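Council changes textile collection rules from November

Lornwood Council will stop accepting household textiles in mixed recycling bins from November and will collect them separately at 12 fixed points across the district. The change follows a contract awarded to Leemans, which already handles paper and card for the neighbouring Indidgate area.

Under the present arrangement, cloth placed in mixed bins is removed by hand at the Sasell sorting plant. Plant records for the last financial year show 170 tonnes of textiles taken off the line, of which 149 tonnes went to incineration. Most of the rejected material had been soiled by food residue or broken glass during collection. Long items such as sheets and curtains also wrap around the rollers, and the line has to be stopped while they are cut free.

The new points will accept clothing, bed linen, towels, curtains, tablecloths and other household cloth. Items may be worn or torn, provided they are clean and dry. Small pieces should be rolled or folded and placed in a tied bag of no more than 40 litres.

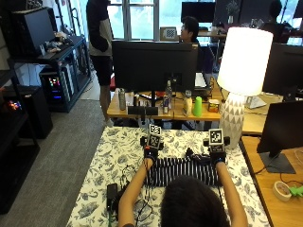 Lornwood Council – Waste and Recycling Department

Carpets, duvets, pillows and anything contaminated with oil or paint remain excluded and must be taken to the household waste site at Indidgate Road. Shoes will be accepted in pairs only.

Leemans will empty the containers twice a week and grade the contents at its own depot. Material fit for reuse will be sold on, cotton of lower grade will be cut into industrial wipes, and the remainder will be shredded for insulation and mattress filling. The contract sets a ceiling of 15 per cent on the share sent for incineration, measured by weight over each quarter.

"The main loss at present is caused by moisture," said Shagufta Gondal, contracts officer in the department. "Cloth that goes into a shared bin is usually wet by the time it reaches the plant, and after that there is no buyer for it."

Mixed recycling bins found to contain textiles will be tagged during the first two months and left unemptied after that. Residents who cannot reach a collection point may book a doorstep pick-up by telephone between 9 am and 4 pm. The service is free for up to three bags per visit.

A list of the container locations is available at the council offices and in the district's libraries.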